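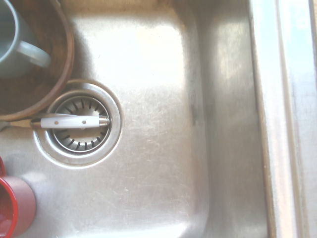

The sink at the Pakum kitchen: two mugs, a wooden bowl and a white-handled utensil across the drain.

Kitchen Floor Lead, Pakum site (full time, days)

Wikari runs staff kitchens for companies that would like their people to eat lunch without leaving the building. At Pakum we serve lunch and two rounds of coffee, and by 3 p.m. most of that comes back to us dirty. For years six people stood at the sinks. Since April a good part of the standing has been done by two robot arms from Irkeo, which the crew calls the left one and the right one. A naming contest was held. The results can't be posted.

We need someone to run the floor they work on.

What the job is now

The arms sort, lift and rack. They are good at plates, decent at mugs and thoughtful about cutlery, by which we mean slow. A wooden bowl with a mug sitting in it can hold one up for a while. When an arm stops, it puts a request on the screen and a person decides: help it, skip the item or take over the sink. Three people per shift do this, plus everything the arms don't touch: pots, anything sharp that needs a proper wash and dry, the drain strainers, the floor, and the guy from accounting who brings his own casserole dish.

The old crew is still here. Nobody was let go when the arms came in, and it's written into the site agreement that hours stay where they are through the first year. Two people moved to prep, one to deliveries. The ones who stayed at the sinks report better backs and more arguing with a screen. You should know both before you apply.

What you would do

Run the day shift, 6:30 a.m. to 3 p.m., Monday to Friday.
Answer arm requests, and teach the rest of the crew to answer them the same way. At present we have several schools of thought.
Keep the stop log in Negi, our shift software. We had 107 stops last Wednesday, which was chili day.
Sit in on the weekly call with Irkeo and tell them what went wrong in words a dishwasher would use. They have asked for this.
Wash dishes. The arms go down for service, and lunch doesn't.
Make the rota, and change it when somebody's kid is sick.

What we're looking for

Time spent in a commercial kitchen or dish room, in any position. You don't need a technical background; Irkeo gives you three days of paid training and a binder. You should be able to lift a full rack, stay polite to a machine, and tell a manager that a target is silly. The last one comes up more than the others.

Spanish is useful here. So is a food handler card, though we'll pay for it if you don't have one.

Pay and the rest

Hourly, paid every two weeks, with overtime after 40 hours. A $3,000 bonus after six months, in one payment. Health and dental from day one. Shoes every year – real ones, with grip. Lunch is free and you already know who's doing the dishes.

How to apply

Come by the Pakum loading entrance any weekday after 3 p.m. and ask for the kitchen, or use the form on the Wikari jobs page. A resume is fine. So is a paragraph on where you've worked and what you'd change about it. Everyone we interview gets a paid trial hour on the floor – bring closed shoes, we have aprons.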